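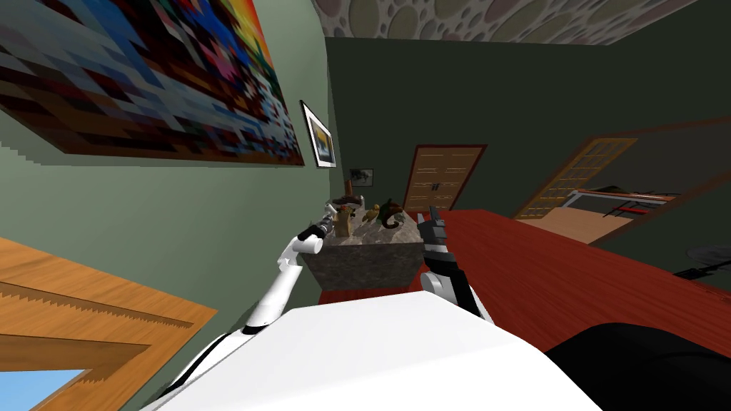

Small brown figurine at the left front corner of a stone pedestal.

Ovdale Catalogue Terms, version 2
Posted in December by Yoon-hee Ham
3 min read

This site uses cookies to remember your settings. Accept / Manage

Summary

Ovdale Catalogue Terms is a table of short descriptive phrases copied from printed house-sale catalogues. Each phrase names a surface, a pattern or a finish, and each has been matched to a term in a fixed list. The release holds 3,689 records and 52 terms. It is meant for people who index catalogues or test search tools on older sale literature.

Sources

The phrases come from two runs of catalogues, Salter and Purnis. Salter catalogues are lot by lot, with one line per object. Purnis catalogues go room by room and often describe walls and doors as well as contents, so a single entry may give several records. Prices, buyers' names and handwritten notes in the margins were not copied.

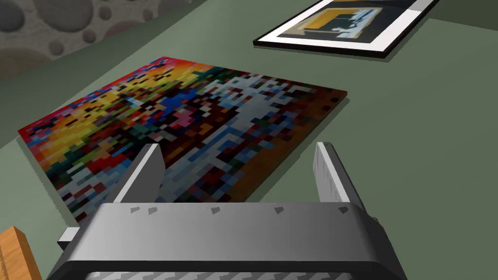 Pattern terms are the least settled part of the list. The printed sources use "chevron", "zigzag", "herringbone" and "dog-tooth" with little consistency, and Salter changes its usage between one catalogue and the next. We code by the repeat alone and ignore the word in print. The band of diagonal stripes at the bottom edge, alternating light and dark grey, goes under zigzag, whatever a cataloguer might have called it. Colour is kept in a separate field, and tone (light, mid, dark) in a third. Where the source gives a tone and no colour, the colour field stays empty.

Fields

id – a whole number, stable between releases
source – salter or purnis
phrase – the words as printed, including misspellings
term – one entry from the fixed list
kind – surface, pattern or finish
colour – as printed, may be empty
tone – light, mid, dark or empty
note – free text from the person doing the coding

The file is UTF-8, comma separated, with a header row. Line breaks inside a phrase have been replaced by a single space. Long dashes in the originals are kept.

Stone and stone-like finishes

"Granite", "speckled", "mottled" and "flecked" are kept apart in the phrase field and merged in the term field under speckled. The catalogues seldom say whether a piece is solid stone or a painted imitation, and we did not guess. Veined finishes have their own term. Records that say only "marble" are coded under veined with the note "type not stated".
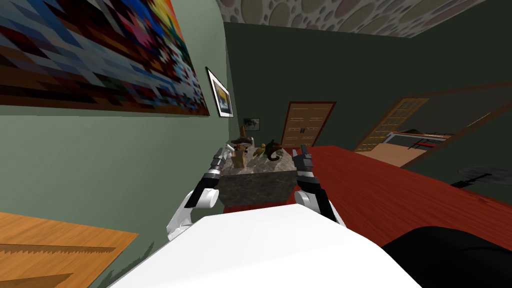
Speckled grey stone block, with a tan figurine at the left of the top.

Splits

The first 3,000 records in the shuffled order form the main split. The rest are held back for testing. Phrases that differ only in capital letters or punctuation were placed in the same split. Near repeats – "old oak, waxed" and "waxed old oak" – were not checked for and may fall on both sides.

Known problems

Purnis is over-represented under pattern, as it lists wall coverings and Salter does not.
"Plain" is used in print for both unpatterned and unvarnished. The note field says which reading was chosen.
Some phrases are too short to code with confidence. These carry the note "weak".
The Salminen index, used to check spellings, stops before the latest catalogues.
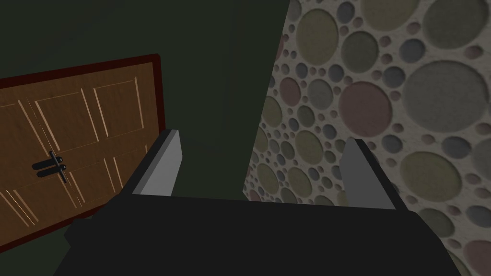
Salminen wrote after the first release to say that "spotted" and "circled" should never have shared a term, as a cataloguer who writes "circled" means a drawn outline and one who writes "spotted" means a filled mark. The two are now separate. The same message asked for the printed page number to be added, and this is planned for the next release.

Changes in version 2

Split spotted and circled.
Removed records where the phrase was a maker's name.
Fixed the tone field where "deep" had been read as a measurement.

Corrections should give the id, the current term and the proposed term. Please send one correction per message.

Get new releases by email. Enter your address to subscribe.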